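Briris sets equipment budget for second handling cell

Jun 8, 2019

Briris has approved the purchase of 2 fixed-base robot arms for its Hopkin parts store, with delivery to be staged over 9 months. The order follows a planning study that was finished in May and run entirely in simulation.

Teun Postma, who wrote the equipment plan, said the study was used to settle reach, base height and table position before any quotes were requested. The base stands on the floor at the end of the work table, and the open shelving unit sits on the tabletop within reach of the arm. Mounting the arm on the table itself was priced as well, but it would have needed a heavier table – and a second round of floor checks.

The layout will be tested next with a 600 mm shelf spacing. Gosum, the supplier, has quoted separately for grippers, and that line remains open until the tests are done. Spare joints and cabling are to be bought in the second stage.

Trinidad Pacheco, who manages purchasing at the site, said the simulation files would be passed to the installer along with the drawings. The store holds 1,706 part numbers, and only those kept on open shelving are covered by the present budget.

Layout used in the planning study: 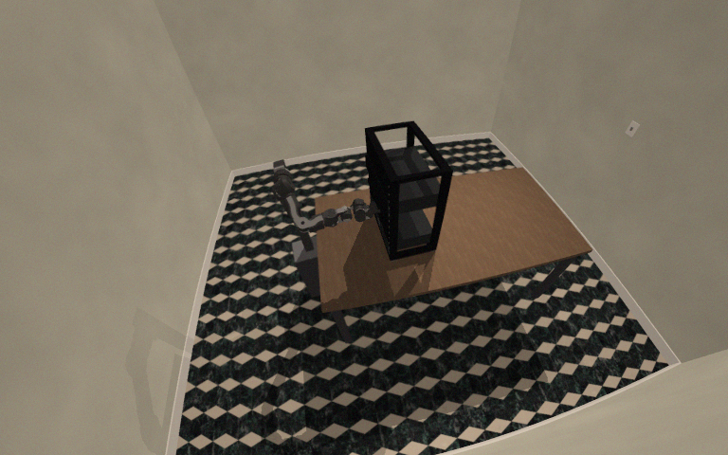

Also in equipment news

Ciko extends service terms on conveyor drives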